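Blog > Atelier partagé > Opinions

Février, par la rédaction de Gronwood
Temps de lecture : 2 min

Pour un bras qui range les tasses

À l'atelier Gronwood, on me demande pourquoi passer l'hiver sur un bras capable de ranger des tasses. Ma réponse tient au coût de l'erreur. Une tasse manquée ne blesse personne, et l'anse oblige à viser juste. Notre montage, baptisé Skimenar, a pris 34 soirées.

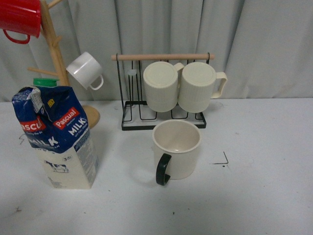

Le décor compte autant que le code

Je défends les tables banales : un rideau gris, un plateau blanc, de la vaisselle ordinaire. Beaucoup de constructeurs amateurs soignent la mécanique et négligent ce qui l'entoure – puis accusent le logiciel. Nous avons noté 611 essais avant de toucher au moindre réglage.
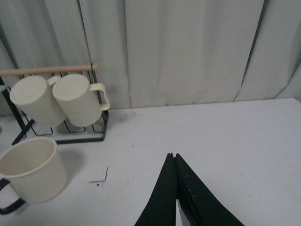 Les deux doigts de la pince, près d'une petite clé hexagonale.

La caméra de poignet me paraît indispensable. Celle de tête donne la disposition générale, mais la pince lui cache vite une partie de ce qu'elle approche.

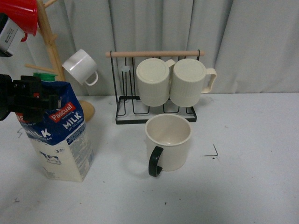
Faut-il acheter un bras tout fait pour débuter ?
Mieux vaut en monter un soi-même, quitte à y perdre quelques semaines : on saura le réparer.

Le kit Wernalo nous a coûté 161 euros d'occasion, pièces imprimées comprises. Je le reprendrais, malgré une notice pénible.
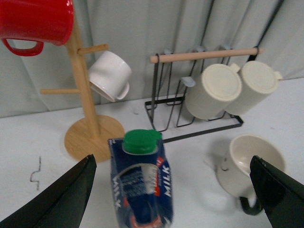 Reste la question de la vitesse. Nous l'avons bridée à 50 % et je refuse qu'on y touche avant l'été. Un bras lent laisse le temps de comprendre ce qu'il fait – et d'appuyer sur l'arrêt.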